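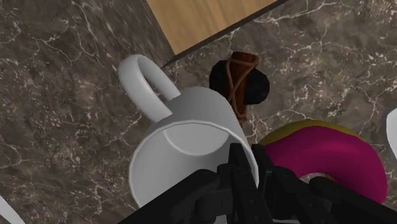
When does the second season of Nestance come out?

All eight episodes arrive on Clikero in October, at 9 p.m. Eastern, on the same night.

That is the date as it stands today. The first season was moved twice before anyone saw a minute of it, and Petska, the production company behind the series, would prefer that viewers hear this from us before they book the time off work. If the date moves again, we will put out another one of these.

Nestance is a drama set in a ferry town called Dahlgren, where a retired harbor pilot comes home to sell his mother's house and finds that three other people believe they own it. The first season ended with the house unsold and the pilot's brother missing. Critics were split. A fair number of viewers wrote in to say the finale was a cheat, and the writers have read those letters.

Creator and showrunner Nuno Coelho was asked to supply a cheerful quote for this release. He sent the following.

"Every show says its second season is bigger and darker. I've sat through a lot of those and mostly they were longer. Ours has the same number of episodes and the same house. We had a little more money and spent most of it on rain. I think the scripts are better, but I thought that last time too, so people should watch one and decide."

The new season picks up 16 days after the first one ended. The whole main cast is back. There is one new lead character, a claims adjuster who arrives on the morning boat and asks the questions many viewers were shouting at the screen last year.

Clikero has described last season as "a breakout hit." Petska has not been shown the viewing numbers that phrase is based on, and we have stopped repeating it. What we can count is mail. The company received 1,624 letters and emails after the finale, and 827 of them asked whether the brother is alive. Those who wrote will get their answer in episode 5. We don't expect all of them to like it.

There has also been talk online of a feature film, a prequel and a stage version. No script exists for any of them. A poster for the supposed film has been passed around with Petska's name on it - it was not made by us, and the actor in the middle of it has never worked on the show.

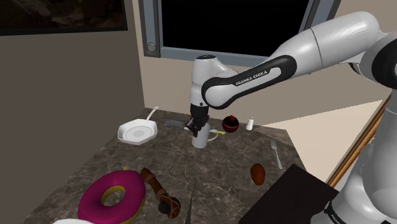
Will there be a red carpet premiere?

Petska has decided against one this year and will hold a plain screening of the first two episodes for cast, crew and their families.

Last season's premiere party cost more than the ferry sequence in the pilot, and it is hard to find anyone who started watching because of it. There will be no step-and-repeat wall and no gift bags. Reporters who want to see the episodes early can ask for a screener in the usual way. Screeners cover the first four episodes only, and we ask that reviews leave out how the boat scene ends.

Interviews with Coelho will be limited to one afternoon, by phone. He will talk about the writing, the casting and the long gap between seasons. He won't talk about a third season, which Clikero has neither ordered nor turned down. Reports that a deal is "all but signed" did not come from this office, and we would be interested to learn where they did come from.

A trailer will be released at noon Eastern two weeks before the season begins. It runs just under two minutes and gives away less than the last one did, after complaints that were fair.

Press requests should be sent to the Petska publicity desk with the name of the outlet and the deadline. Requests for the poster will not be answered.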